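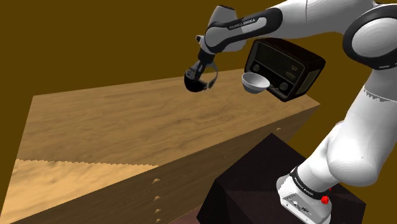
Fig. 1 – Arm, bowl and radio in the simulated tidy-up layout.

4. Tidy-up task (sim only)

Read section 3 first. Have Kutari running before you load anything.

1. Load the Bastwood layout. Wait for the wooden top to draw fully, grain and all.
2. Check the bowl and radio are upright on the top. If either has sunk into the wood, reload.
3. Set speed to 2. No higher for a first run.
4. Start. Watch the wrist, not the status bar – the bar lags.

Note: bowl overlaps the radio in both views. Check depth from a side view before you plan a grasp on it, otherwise you'll clip the casing.

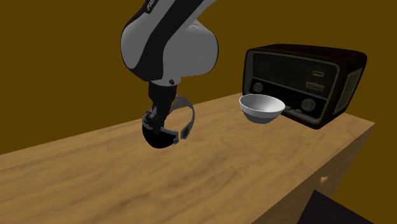 Fig. 2 – Gripper down at the strap-like object, bowl to the right.

5. Stop after 47 seconds if nothing is held. Reset, go again.
6. Save the log before closing. It does not save itself.

Caution: a good run here does not mean the arm can clear a real sideboard. Not yet. Curved, open shapes are still hit and miss and a real bowl chips. Do not move settings accross to hardware without asking Aminu Ekwueme.

Failed grasps – see section 9. Send logs to Sólveig Bjarnason, layout name in teh subject.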